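Immigration Caseworker (Family Visas and Permanent Residence)
Gridon Relocation and Visa Services, Ulport office

Posted Wednesday, March 24, 2021
Full time, permanent
Reports to: Vernon McKinnon, Casework Manager

Gridon prepares visa and residence applications for individuals, families and employers. The Ulport office handles family cases: spouses and partners, dependent children, parents and grandparents, and visitors who later apply to stay. We are hiring one caseworker to join the family team before the summer filing period.

The team currently has 111 open files. Most are spouse and partner applications. The rest are parent sponsorships, visitor visa extensions and a small number of citizenship applications from former clients. You will start with a share of the simpler files and take on full sponsorship cases after your training period.

What the job involves

You will be the first point of contact for your clients from the day they sign with us until the decision letter arrives. In a normal week you will:

Meet new clients by phone or video and take down their family and travel history
Send each client a document checklist that fits their case
Check passports, marriage and birth certificates, police certificates and bank records against the application forms
Order certified translations and check that names and dates match the originals
Draft cover letters and relationship statements for review by a licensed adviser
Submit applications online or by courier and record the file numbers
Answer requests for more information before the deadline given
Keep the case log up to date

Caseworkers do not give legal advice. Every application is reviewed and signed off by one of our two licensed advisers, Duygu Kocabaş or Helmut Grube, before it is filed. You will work with both of them and should be comfortable having your drafts sent back with changes.
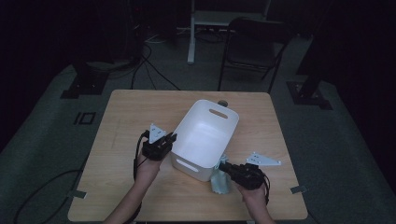
A large part of the work is chasing documents. Clients are often in a different time zone from their sponsor, and some certificates have to be requested from a town office in person by a relative. You will need to keep track of which papers expire and when. Police certificates and medical exams are the usual problem. If one runs out while we are waiting for another, the client pays twice, and we try hard to avoid that.

What we are looking for

You must have:

At least 2 years of work in immigration casework, a law office, a consular section, a university international office or something close to it
Very good written English
Experience reading official forms and following filing instructions exactly
Good typing and ordinary office computer skills
The legal right to work at our Ulport location. We can't sponsor a work permit for this position

It would help if you have:

Spoken and written Turkish, Tagalog, Spanish or Arabic
Experience with sponsorship applications that include children from an earlier relationship
Experience with refused applications and resubmissions
Used the Güler case system or any similar case database

A degree is not required. Two of our current caseworkers came to us from front desk jobs in travel agencies.

Hours, pay and location

The job is 37.5 hours a week, Monday to Friday. The standard day is 9:00 to 5:00 with a half-hour unpaid lunch. One evening a week you will work a later shift so that clients overseas can reach us. The team sets the evening rota a month ahead, and swaps are fine if your manager knows.

Pay depends on experience and will be discussed at the first interview. We offer paid vacation, sick leave, a share of your health plan costs and a transit pass. After one year we will pay the course and exam fees if you want to train for an adviser's license, with 50 hours of paid study time.

Staff are working partly from home at present. We expect caseworkers to be in the office at least two days a week for original documents, which may not be taken home. We supply a laptop and a headset.
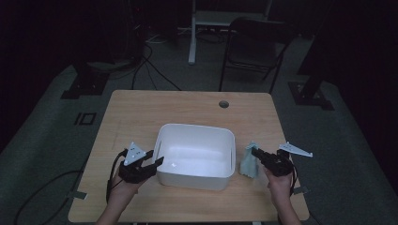 White storage bin on a wooden table.

Training

Your first 60 days are a training period. Dilek Özkan, our senior caseworker, will go through closed files with you and then sit in on your first client calls. You will not file anything on your own during this time. At the end there is a review with Vernon McKinnon, and your caseload is agreed then.

How to apply

Send the following in one email, with attachments in PDF format:

A resume, no longer than three pages
A cover letter of one page telling us what kind of casework you have done and which languages you use at work
The names of two people we can contact for a reference. We will not contact them until after the second interview

Address the email to Ferhat Bayram, Office Administrator, through the contact page on our website, and put "Family caseworker, Ulport" in the subject line. Applications sent through Wosasex job listings will also reach us, but please attach your cover letter there as well. The listing form does not ask for one.

We will read applications as they come in. The first interview is a video call of half an hour. The second includes a written exercise in which you check a sample application for missing or conflicting information. You may do the exercise at our office or from home.

We would like the new caseworker to start at the beginning of June. If you have a longer notice period, apply anyway and give your earliest start date in the letter.

If you need any adjustment for the interview or the written exercise, tell Ferhat when you apply.

Please do not send passport copies, visa copies or other identity documents with your application. We will ask for proof of your right to work only if we make you an offer.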